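**Pladus and Zurbridge to tour joint stand-up and sketch show from May**

Jendport, November 5, 2020

Comedy producer Pladus and the Zurbridge theatre in Jendport have agreed to stage a new touring show, Thaweesak, which will open in May and play 8 venues along the coast. The show mixes stand-up with short sketches and will be performed by a resident company of seven comics, most of whom have worked the Zurbridge's late bill over the past few seasons.

The opening run will be in the main house at the Zurbridge, which has 270 seats. The theatre has been closed to the public since the spring and has used the time to replace its stage lighting and repair the bar ceiling. It will sell seats for the first run in small groups with gaps between them, and will release the rest only if the rules in force at the time allow it.

Thaweesak began as a late-night slot at the theatre, where comics tried out material they did not yet trust. Each act was given a fixed time and a lamp at the back of the room told them when to stop. The audience paid at the door and could leave when they liked. Several of the pieces first heard there have since been rewritten for the tour, and the lamp is staying in the show.

The running time is two hours including an interval. The first half is stand-up, with the order of acts changing from night to night. The second half is made up of sketches played by the whole company, with a keyboard player on stage throughout. There is some strong language and the show is recommended for ages 16 and over. Front-row seats will be marked on the booking plan, so that people who would prefer not to be spoken to from the stage can sit elsewhere.

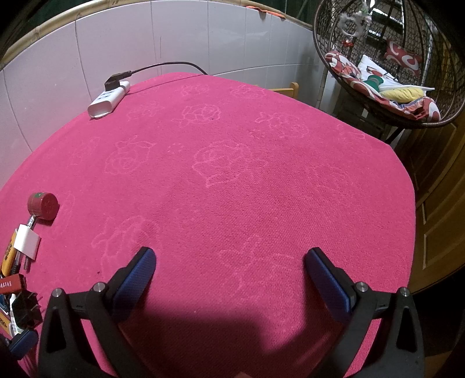
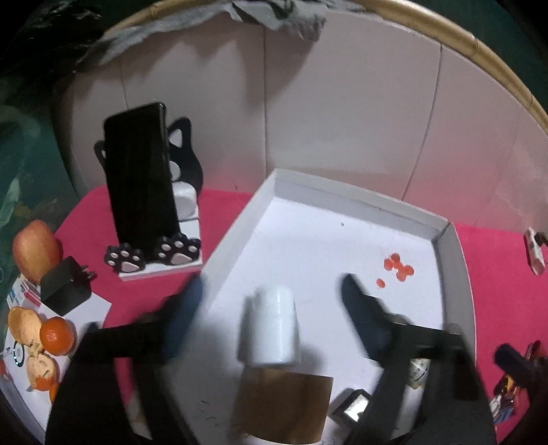
Pladus will look after casting, rehearsals and the tour itself. The Zurbridge will provide rehearsal space, build the set in its own workshop and run the box office for every date, including those at other venues. The two have worked together before on single nights, but this is the first time they have shared the cost of a full production. Neither is giving details of the budget.

The set has been kept small enough to travel in one van. It consists of a back wall in folding sections, a door that works and a door that does not, and a bench. Venues without a fly tower or wings can take the show as it is. Technical details will be sent to each house in the new year, and any venue that needs a cut-down version should say so when it receives them.

Rehearsals will start with writing sessions held online, then move to the Zurbridge once the company can meet in one room. If the opening has to be put back, tickets will be moved to the new date and anyone who cannot make it will be given their money back in full, with the booking fee. Customers will be contacted by email and do not need to ring the box office.

Other dates on the tour will be announced as contracts are signed. The company will play no more than two nights in any one town after Jendport, apart from a possible return to the Zurbridge at the end of the run. A recording for radio has been discussed - no broadcaster has been confirmed, and performances will go ahead whether or not one is found.

Pladus is also keeping a short guest spot open at each venue for a local comic. The spot lasts seven minutes and is paid at the same nightly rate as the rest of the bill. Applicants should send a recording of themselves performing to a live audience. It can be an old one, and sound alone is fine. Material must be the performer's own. Details of how to apply will be on the Pladus website with the full list of dates, and each venue will have its own closing date.

**Booking**

Tickets for the Jendport dates go on sale first to members of the Zurbridge, then to everyone else 2 days later. Prices are the same in all parts of the house. Reduced prices are available for students, people out of work and those over 65, and a free seat is offered to anyone coming as a carer. One performance in the opening run will be captioned and another will have a sign language interpreter.

**Notes for editors**

Pladus produces live comedy and has an office in Jendport. The Zurbridge is an independent theatre with a main house and a studio. Thaweesak is the title of the show and should be written without quotation marks. Press seats for the opening night can be requested through the theatre's press office, and interviews with members of the company can be arranged by phone once rehearsals have begun.

Ends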